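**Navy work trousers and tops going patchy in the wash, what are you using?**

**pegline_48**

We have hard water and a seven-year-old Tasix front loader. Most things come out fine, but plain navy and dark blue cottons are going lighter in patches, mostly across the middle. I wash at 40 with powder, full load, 1200 spin. The blacks are fading too but evenly, so it bothers me less.

Is it the powder, the water or the machine? I'd like to know before I spend money on a softener. The Foltovetti one I was quoted for is 3020 fitted and I can't see that being worth it for a few tops.

**mossbank**

Powder. Most ordinary white-wash powders have bleach in them and it will strip navy over time. Get a liquid for colours and drop to 30. Turn everything inside out. Don't fill the drum so tight either, the creases rub against each other and you get pale lines where they were.

**Gannet**

I'd disagree about 30 for everything. If it's work clothes with any grease on them, 30 leaves the grease in and then you wash it twice, which wears the cloth more than one decent wash at 40. Agree on the liquid.

**mossbank**

Grease is a separate matter. Treat the mark first, then wash at 30. I've done overalls that way for years.

**Gannet**

And I've done them at 40 for years, so there we are.

**pegline_48**

They aren't greasy, just worn all day. I do use the ordinary powder for everything, so that may be the answer. Does drying matter? I have a line in the garden that gets sun from late morning.

**twelve_acre**

Drying matters a lot. Sun will take navy down faster than any powder. Two things I changed:

1. Dark things go out inside out, on the shady side, and come in as soon as they're dry. I used to leave them until six in the evening and the shoulders went first.
2. Shake each piece out and pull the top edge level by both corners before it goes on the line, so it doesn't dry with a fold set in it.

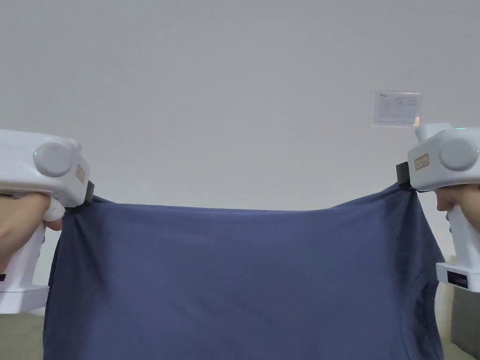 3. Peg at the seams, never in the middle of a panel. On trousers that means the waistband, on tops the bottom hem.

I also stopped using the tumble dryer for anything blue. It's fine for towels.

**pegline_48**

Thanks. Mine are pegged by the shoulders and right in the sun, so that's two things wrong already.

**Osier**

Before you blame the sun, check how much detergent you're putting in. Hard water needs more than soft, but people overdo it, and what doesn't rinse out dries as a pale bloom on dark cloth. It looks just like fading. Rinse one of the tops in plain water with a splash of white vinegar and see if the patch goes. If it does, it was residue and the dye is fine.

I fill the scoop to the line for 148 ml and that was too much for my machine. Went down to 107 and the bloom stopped.

**Gannet**

Vinegar is bad for the rubber door seal if you do it often. Do it in a bucket.

**Osier**

I did mean a bucket, should have said.

**mossbank**

Cheap navy also just fades whatever you do. I had Pomare polo shirts that went grey by October and Mommont ones bought the same month that still look new, washed together every time. If the patches survive the vinegar I'd put it down to the cloth.

**pegline_48**

Did the bucket this morning with one top. The patch at the front has mostly gone. The one on the shoulder is still there, so I suppose that one is the sun. I'll cut the powder down until the box is finished and then buy the liquid.

**twelve_acre**

Finish the box on whites and towels and get the liquid now. It isn't much money.

**Osier**

Seconded. Run an empty hot wash first as well, the drawer and pipes will be full of old powder. There's a drain filter behind the little flap on most Tasix machines. Put a tray under it, mine let out a good pint of water.

**pegline_48**

Will do. Not buying the softener for now. If anyone has a dye they've used on cotton in the machine, I might try it on the shoulder one. I've seen packs that say they do 200 g of cloth, which wouldn't cover trousers but might do a top.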